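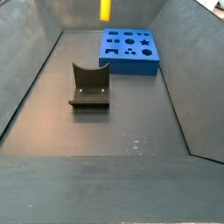

Dark slate sides, paler gray at the far end, warm light across the floor.

Castero Flat Enamel, Gray Range
Sold by Putik Paint & Hardware

Color: Sorance Gray
Also in: Fog, Wet Sidewalk, Filing Cabinet, Darker Filing Cabinet
Sizes: quart, gallon
Price: $19 quart, $28 two-quart bundle
Availability: in stock, except Fog, which comes back in October

We carry five grays. People ask why, usually while holding two of them up to the window and failing to tell which is which. All we can say is that we once cut the range to three and heard about it for a year.

Sorance Gray is the one most customers end up with. It leans blue in the morning and turns slightly brown under an old kitchen bulb. On a small card it looks like a decision made by an insurance company. On a whole cabinet it settles down and lets the hardware do the talking, so do something about your hardware.

What it's for

Shelves, cabinets, drawer fronts, workbenches, metal lockers, the radiator cover you have been meaning to deal with. It goes on wood and on primed metal. It will go on plastic too, in the sense that it will leave the brush, but it won't stay there and we'd like you not to write to us about it.

It is an indoor paint. A covered porch counts as indoors if your porch is very well covered and you are an optimist.

How much you need

One quart does a tall bookcase, inside and out, in two coats. A gallon does a set of kitchen cabinets with enough left over to sit in the basement until you move. Buy everything for one job at the same time and stir the cans together in a bucket. The batches are close. They aren't identical, and you'll find the line where they meet every time you reach for the cereal.

Putting it on

Clean the surface with dish soap and water, let it dry, and sand lightly. Wipe off the dust. Everyone skips the wiping. You can feel it afterward, like a very fine toast.

Stir for longer than seems reasonable. The pigment sinks and sulks at the bottom of the can. Use a foam roller for flat panels and a decent brush for the corners. Thin coats! Leave 8 hours between them, and leave the doors open overnight unless you want them to become one piece with the frame.

It feels dry after 30 minutes. This is a trap. Give shelves a full week before loading them with anything heavier than a paperback.

Cleanup is soap and water. It also washes off hands, eventually.

About the finish

Flat means flat. There is no shine, and fingerprints show up on the darker colors until you wipe them with a damp cloth. If you have small children or eat a lot of peanut butter, look at Grewal Satin, two shelves down in the store and on its own page here. It's shinier and easier to wipe, and it comes in only one gray, so that part goes quicker.

Samples

Painted cards are free with any order. Please look at yours in the actual room, in daylight and again after dark. Screens show gray in their own way, and yours disagrees with ours.

Returns

Unopened cans come back for a full refund. Opened cans are yours, and so are custom tints, including the one you swore was the same as the sweater.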